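**Serving a buffet lunch in a village hall – how do I stop the queue jamming up?**

Posted by Naima Lahlou, 10/11/19

Hello all! I've said yes to doing the food for our walking group's lunch in Sumbridge and I'm thrilled, but also a bit lost. We'll be 43 people, one long table, cold food mostly, plus a big pot of soup. Last time everyone stood in one line for ages and the people at the back got crumbs. Any tips? I do have plenty of plates.

**Pascual Mansilla**

Oh, I love doing these! Pull the table away from the wall so people can go down both sides. It makes a huge difference – we fed 67 in Stostport that way and they were all sitting down inside half an hour. Plates at one end, cutlery and napkins at the other (or people end up juggling forks while they're trying to get at the salad). Soup goes on its own table, well away, with someone ladling.

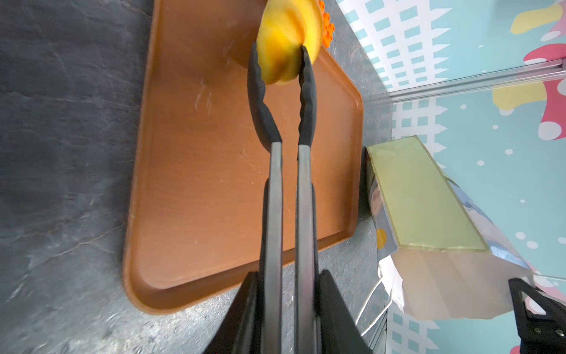 Portions are the other half of it. Cut everything smaller than you think, quiche especially, and put out half now and half later so the back of the queue gets a full spread too. Give each dish its own server as well. Tongs with wavy silicone ends, like the black ones over the brown tray, are my favourites for anything lumpy or awkward, and you can work them with one hand while you hold your plate in the other. Spoons for rice and beans, obviously. Do a label for every dish, with nuts and dairy marked in big letters!

**kettani_kitchen**

What he said about both sides. Also put puddings out late or they go first.

**Pravville Pete**

Depends on the hall. Ours has a hatch so we just use that. Is there parking?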